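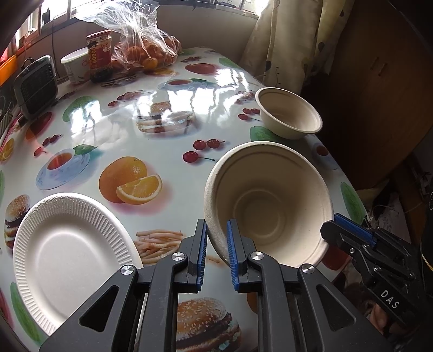

Afaf Hijazi objected on the article's talk page that Flikton was never a club, it was a course with marks, and that the word "club" should come out of the first line. It has been left in for now, as both words were used by the students.

Flikton (also Flikton Table Handling, or just "the table class") is a student robotics club and credit course at Prandgate College. Students learn to pick up, turn and pass everyday dishes with hand-held two-finger grippers, and later write programs for a fixed arm doing the same jobs. It ends each year with a small competition, the Brovo Round.

History

Started as a lunch-hour group in the Fakhoury Building. No budget, one workbench, a box of spare parts. Became a half-credit course after the second year, when enrolment passed what the room could hold. Moved upstairs, then back down again. The early years are poorly recorded – most of the notes were kept on a shared drive that was later wiped.

The name comes from a mispelled label on the first parts bin. What it was meant to say is disputed.

Course work

Classes run through the winter term, up to 40 students, working in pairs. Hand-held work comes first. A student closes the fingers on a rim or handle by squeezing the grip, so the feel of the job is learned before any code is written. Bowls are the usual starting point. Typical tasks:

Lifting a bowl by the rim with one finger inside and one out
Tilting a bowl and setting it back down
Passing a dish from one gripper to another
Stacking plates by size
Clearing a table in a set order

Moulded-pulp bowls and paper plates are favoured, being cheap and light, though they mark easily and a soft rim gives under too much squeeze. Ceramic is allowed in the last weeks only. Patterned tablecloths are used on purpose in some sessions. Printed food on the cloth is a well known nuisance for vision software, and the second assignment asks students to write up what their program mistook for a real object and why. Glare from a window counts as part of the problem and blinds stay up unless the instructor says otherwise.

Two-gripper work is harder. Partners have to agree on who lets go first, and cables get in the way. Marks are taken off for talking during the pass, a rule students have complained about since it came in.

Brovo Round

Held in April, open to the whole college and to visiting schools. Each pair gets 3 runs at a table they have not seen before, with the best one counting. A dropped dish ends the run. A dish set down outside its place costs points but the run goes on. Judges score placement, then time, in that order.

The record for a full clear is 53 seconds, set with hand-held grippers. No arm program has come close. A separate class for programs was added later so the two would stop being compared, they still are.

Winners get their names on a steel mixing bowl, which is kept at the college and is not to be used as a competition object.

Reception

Generally liked by students, less so by those wanting more programming time. The course guide was shortened after complaints that the hand-held weeks ran too long – now five, formerly seven. Some former members have run similar classes at other schools under other names.

See also

Fakhoury Building
Prandgate College clubs and societies
Robot end effector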